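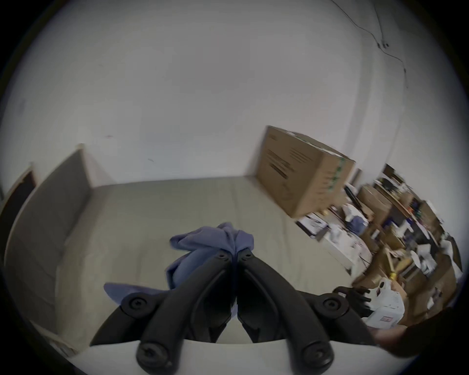

4. Night-time ventilation in the occupied bedrooms

4.1 Dwellings and equipment

The measurements of this section were made in the Ernier estate, in the north part of Illine, where the building envelopes were renewed two years before our study. The windows were replaced, the loft was insulated, and the joints between the wall panels were sealed. In the same works a small extract fan was installed in each bathroom. No supply opening was foreseen in the bedrooms, and the fresh air must enter through the window frame or under the internal door.

From the households which answered our letter, 35 dwellings were kept for the night-time analysis. Dwellings where the bedroom was empty for a large part of the period were not kept, and also those where the tenants had bought their own air cleaner. The floor plans are of two types only. In type A the bedroom door opens to a corridor next to the bathroom, so the path of the air to the extract fan is short. In type B the bedroom is at the other side of the living room and the air has to pass two doors.

Carbon dioxide, temperature and relative humidity were recorded with Prolar loggers. Before installation all the loggers were placed together in a closed cupboard for three days, and a constant correction was given to each of them. One logger showed a drift in this test and was replaced. The loggers were fixed on the wall at a height between the mattress and the light switch, away from the window and not directly over the pillow, because exhaled air at short distance can give a false high value. The position of the bed was noted for each bedroom.
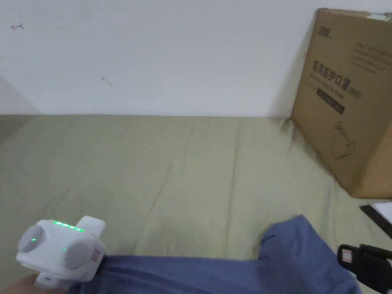 Figure 7. A bed placed against a plain wall, close to an inside corner.

4.2 Definition of the night period

The choice of the night period has a larger influence on the result than we first expected. In an earlier work of our group (Sugawara and Nakajima, submitted) the night was taken as fixed hours, from 23:00 to 07:00. This is simple, but in Ernier several tenants work in shifts at the parcel depot and sleep at other hours. With fixed hours their bedrooms look very well ventilated, when in fact there is no person inside.

We therefore took the start of the night as the moment when the carbon dioxide concentration begins a steady rise which continues for more than one hour, and the end as the first clear fall after it. The rule was applied automatically, and afterwards the curves were looked at by Tomomi Nakajima, who did not know the dwelling number or the plan type. She rejected nights where two rises followed each other, for example when a child came into the room later. It is possible that some valid nights were lost in this way, but we preferred to have fewer nights and to be sure of them.

Tenants also filled in a short diary with the position of the door and the window at bedtime. The diary was not complete in all dwellings. In the second half of the period many lines only repeat the line before, and we have used the diary with caution.

4.3 Results

The median night concentration over all accepted nights was 986 ppm. This is slightly under the value of 1,000 ppm which we had taken as the upper limit in our plan, and at first sight one may say that the ventilation is sufficient. The distribution is however wide. In type A dwellings with the bedroom door open, the concentration normally became stable before the middle of the night and stayed below 800 ppm. In type B dwellings with the door closed it was still rising when the tenants got up. For these bedrooms a median value has little meaning, as there is no steady state to describe.

The effect of the door was stronger than the effect of the window in October, when most of the windows were opened only a little or not at all. A closed door with the window tilted gave results near to those of an open door with the window shut, but with much greater variation from one night to another, depending on the wind. On calm nights the tilted window helped less. 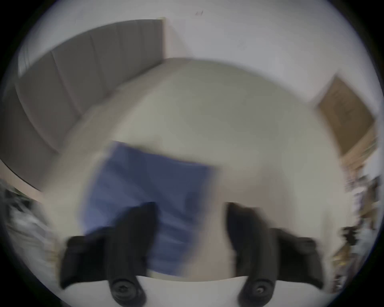
The humidity followed a different pattern. In the bedrooms with high carbon dioxide the relative humidity in the morning was also higher, as expected, but the difference between type A and type B was small. We think that the bathroom has a part in this. With an open door, moist air from an evening shower can reach the type A bedroom before the fan removes it, and so the dwelling with the better air exchange receives also more moisture. A short test was made in two empty flats of type A, with the fan running longer after the shower (timer unit by Sugiyama, set to its longest delay). The moisture peak in the bedroom became lower in both flats. Two flats are too few for a general statement.

4.4 Limits of the measurements

The number of persons in the room was known only from the diary. A bedroom with one sleeper and a poor air exchange can show the same curve as a bedroom with two sleepers and a fair one, and where the diary was missing we could not separate the two cases. The air exchange rates in Section 5 are for this reason calculated only for nights with a complete diary line.

The leakage under the doors was not measured. Toshiko Sugawara inspected the doors in both plan types and found that in several flats the tenants had laid new flooring, which made the gap smaller than in the drawings of the renovation. In one type B flat the door touched the carpet along its whole width. This flat was kept in the data set and is marked separately in the tables of Appendix B.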